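4.3 Configurar la tarea de carga con puerta abatible

Esta sección explica cómo preparar Nevura para las tareas donde un brazo sostiene una puerta y el otro introduce un objeto. Se supone que el servidor de control Flanagan ya está instalado (sección 2) y que las dos muñecas están calibradas (sección 3.5).

1. Abra el panel Tareas y cargue la plantilla puerta_abatible.

2. Seleccione la cámara de cabeza como fuente principal. El planificador toma de ella el borde de la puerta y la boca del tambor.

3. En el campo Brazo de apoyo escriba «izquierdo». El otro brazo queda asignado al objeto.

4. Pulse Estimar aro. El programa dibuja dos elipses: una sobre la junta de goma y otra sobre el marco de la puerta.
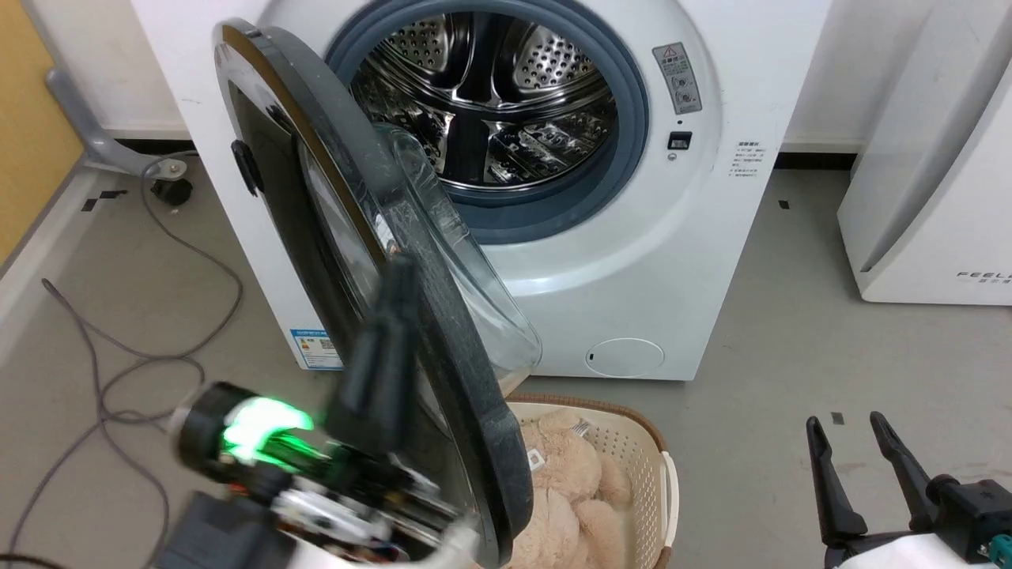
5. Si la segunda elipse no coincide con el marco, arrastre tres puntos de control sobre el borde oscuro y pulse de nuevo Estimar aro. El cristal curvado produce reflejos y el detector los confunde a veces con el borde interior.

6. Guarde el resultado. El archivo recibe el número del perfil, por ejemplo perfil_207.

Nota: las elipses se guardan respecto a la base del robot. Si mueve la base, aunque sea poco, debe repetir los pasos 4 a 6.

4.4 Ajustar la percepción de muñeca

Las cámaras de muñeca corrigen la posición en el último tramo. Trabajan muy cerca del objeto y por eso usan parámetros propios.

1. Abra Percepción > Muñeca derecha.

2. Fije el umbral de contorno en 71. Con un valor más bajo, las perforaciones del tambor aparecen como contornos separados.

3. Active la máscara de dedos. Sin ella, el programa puede tomar las puntas de la pinza por un obstáculo y detener el brazo.

4. Con la pinza abierta, compruebe que la boca del tambor y la cesta entran las dos en la vista.

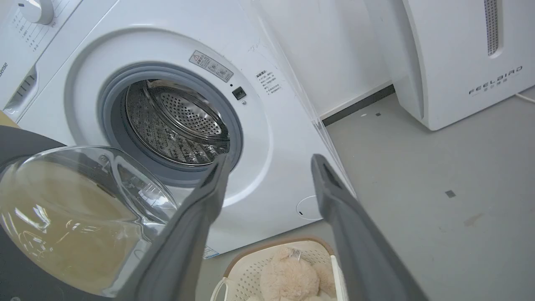 ¿Se puede usar la misma máscara de dedos para las dos muñecas?

Cada muñeca necesita la suya. El montaje de las cámaras no es exactamente simétrico, y una máscara copiada deja sin cubrir una parte de la punta.

5. Pulse Aplicar y espere el mensaje «Percepción lista».

Precaución: no cambie el umbral durante una ejecución. El planificador conserva los contornos antiguos hasta la siguiente parada – el brazo puede entonces tocar la junta.

4.5 Prueba sin objeto

1. Elija el modo Ensayo y limite la velocidad en el panel Flanagan.

2. Inicie la trayectoria. La pinza debe acercarse a la boca del tambor y volver, sin cerrarse.

3. Mire el registro. El código 196 indica que el aro se perdió de vista; el código 628, que la puerta se ha movido respecto al perfil guardado.
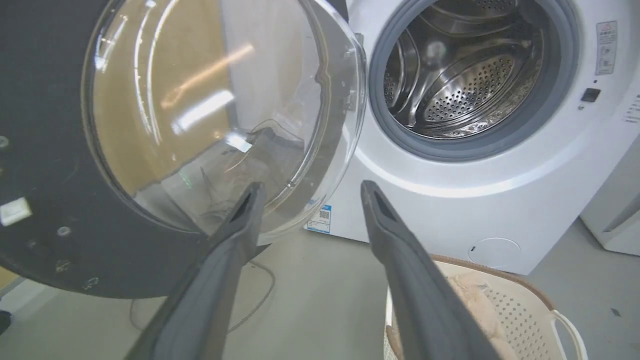 Figura 4-6. Puerta abierta y cesta, desde la cámara de muñeca.

4. Con el código 628, abra otra vez la puerta hasta el tope y repita la sección 4.3 desde el paso 4.

5. Cuando el registro termine sin códigos, cambie a modo Normal. La selección del objeto se describe en la sección 4.6.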